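Open Day Report: Watching People Teach Robots at Zirgate

Course project, Introduction to Automation
Genivaldo Cavalcanti
Jul 10, 2021

For our project we had to pick a company or lab that works with automation, visit it, and write up what we learned. Most of my class went for the bottling plant because the bus goes right past it. I picked Zirgate, mostly because my cousin told me they let you touch stuff (she was right!), and because their open day had a demo called "Hands First" that I couldn't figure out from the flyer.

I should say up front that I went in expecting big orange arms behind a fence. There was one of those in the lobby, switched off, with a sign asking kids not to climb on the base. The part I want to write about was upstairs, and it was a lot quieter.

What the demo was about

"Hands First" was run by the group that works on small handling jobs, things like opening packages and boxes and putting parts away. The guide told us that programming a robot arm to open one kind of box is doable, but you end up doing it all over again for the next kind of box. So before any arm gets involved, they have a person do the job holding a pair of grippers, one in each hand. Everything gets recorded, and the recordings are what the robot software learns from later on. They call the whole setup Gestine. I asked what it stands for and the guide said it doesn't stand for anything, somebody just liked the sound.

We were let in a few at a time and asked to stay back from the table. I got a spot near the front – being short has its uses – and stayed for two full rounds while the rest of my group went off to find the snacks.

The task that round was a plastic box with a hinged lid. It sounds like nothing. I open my lunch box every day without thinking about it, and I had already decided this would be the boring station. Then I watched someone try it with grippers.

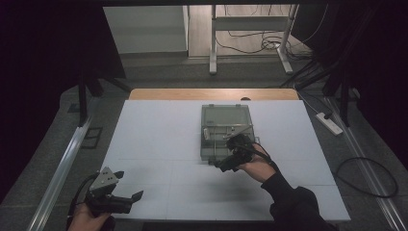 What surprised me most was how much of the work is just getting into a good position. With your fingers you sort of feel your way around a lid, and if you miss the edge you slide over a little and you've got it. With jaws you have to line up first and then push, and if you come in at a bad angle the box wants to scoot away from you. The operator kept making these tiny wrist corrections. She said that new people nearly always squeeze too hard in their first week, and then their forearms hurt, and then they learn to relax.

I asked if they throw away the bad tries. She said no, they keep a lot of them, but they get marked. A try where the jaws slip and the person recovers is useful, since a robot is going to slip too and it needs to have seen what to do next. I wrote that down with three stars next to it.

Some numbers

There was a poster by the door with the totals for the box tasks, and I copied these down:

Recordings since January: 2632
Different boxes and containers: 14
Tries in a normal session before a break: 40

I thought 40 sounded low until I had a turn myself.

My turn

After the second round they let visitors try a practice pair of grippers at a side table in the hallway, nothing recorded. I had to move a paper cup from one circle to another. I crushed the first cup. I dropped the second. The third one made it, leaning pretty badly, and a little boy behind me clapped. My hands felt like they belonged to somebody else the whole time, and I kept wanting to put the grippers down and just grab the cup.

The other stations

I saw these more quickly. Šindelář, a company that makes conveyor parts, had a belt that sorts bottle caps by color, and it was fun to try to confuse it (a cap with marker all over it did the trick). Visia had a camera inspection station that looks for scratches on metal plates. Their guy was super patient with my questions about lighting, and I learned that they spend more time moving lamps than writing code. I'd like to go back and see that one properly.

What I would do differently

I didn't bring enough paper and some of my notes are on the back of the flyer, including the part about how they line up the recording from the left hand with the recording from the right. I can read maybe half of it. I also forgot to ask how long it takes before the real arm gets to try a new box, which is the question my teacher asked me first when I got back. I emailed Zirgate and will add their answer to the final version if it comes before the deadline.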